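Plustierがワイヤレスイヤホン用充電ケースの組み立てを、Renoの工場に一部移すそうです。取引先向けの案内が回ってきたので、分かる範囲でまとめます。何回かに分けて投稿します。

移るのは最終組み立てと検査だけです。基板と電池はこれまでどおり既存の仕入れ先から入ります。関税の計算では最終組み立て地がどこになるかが大きいので、まず後ろの工程から動かすのはよくある順番です。

試作ラインの立ち上げは11月。最初のロットは1848個で、販売には回さず、落下試験と充電の繰り返し試験に使うとのこと。

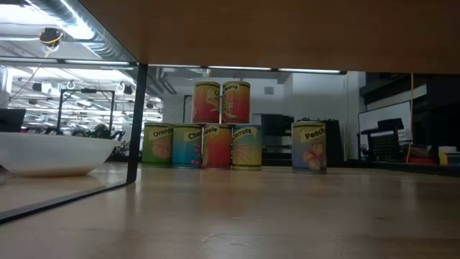 試作ロットの数が中途半端に見えるのは、輸送用トレーの枚数に合わせているためです。トレーを何段積むかで一箱の数が決まり、箱の数で便が決まる。積み方の話は缶詰で考えると分かりやすくて、下に四つ並べて上に二つ載せた形は見た目は安定していても、箱に入れると上の段の両脇が空きます。充電ケースは角が丸いので、この隙間の問題がもっと面倒になります。案内にはトレーを新しく起こすとありました。

トレーの設計はGethin。以前の型では輸送中にヒンジ側がこすれる不良があったので、今回は一個ずつ仕切りを入れるそうです。その分、一段に入る数は減ります。

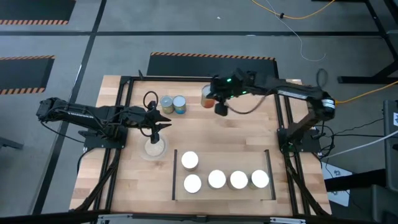
作業台と左右のアーム。ガラスのボウルも台の上に。

費用の話。移管後の組み立て単価は当面上がります。案内に具体的な単価は載っていません。関税分の差額で埋まるかどうかは月産の数量次第で、少ないうちは埋まらないと私は見ています。

検査の人員は200人。既存工場からの異動はなく、全員を現地で採用します。教育期間をどのくらい取るかは書かれていませんでした。ヒンジの開閉感の検査は数値だけで決めきれないところがあり、慣れるまで判定がばらつきやすい工程です。ここは少し気になります。

部品の倉庫はRurdaleに置くとのこと。工場の隣ではないので、毎日の定期便でつなぐ形になります。電池の保管条件を満たす建物が近くで見つからなかったという説明でした。
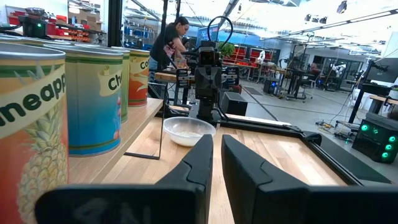
Ernő Bodnár
電子機器の製造・調達担当ライター

続きです。倉庫と工場が離れていると、部品の欠品がその日のうちに埋まらないことがあります。前に取材した別の工場では、ネジ一種類が足りずにラインが半日止まりました。Rurdaleからの便は朝六時と午後二時の二本。午後の便に間に合わなければ翌朝になります。

品番も変わります。移管後のケースは末尾が378になり、旧品番の在庫とは分けて管理。保証の受付窓口は共通のままです。修理用の部品も共通で、外装だけ成形の色味がわずかに違う可能性があると注記がありました。交換のときに気になる人はいるかもしれません。

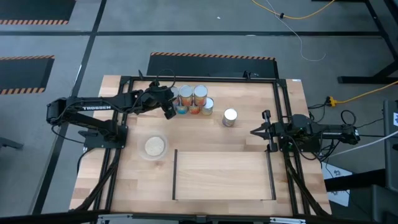
質問をもらいました。イヤホン本体の組み立ても移るのですか。
今回の対象は充電ケースだけです。本体は今の工場で続けると案内に書いてあります。

本体が残る理由は書かれていませんが、防水の接着工程は設備の調整に時間がかかるので、簡単には動かせないと思います。ケースと本体を別々の場所で作ると、最後に組み合わせて箱詰めする場所がもう一つ必要になります。それをRenoでやるのか、Rurdaleの倉庫でやるのかは未定だそうです。

ペアリングの確認も箱詰めの直前に行うため、箱詰めの場所が決まらないと検査機の置き場所も決まりません。問い合わせは出してあります。

価格について。Plustierは当面据え置きとしています。「当面」がいつまでかは書いてありません。

もう一点、案内にある「現地調達率の引き上げ」ですが、対象は今のところ梱包材と取扱説明書の印刷です。電子部品は含まれていません。見出しだけ読むと部品まで切り替わるように取れるので、引用するときは注意してください。

試作ロットの試験結果は取引先に共有される予定です。私のところに回ってきたら、このスレッドの下に足します。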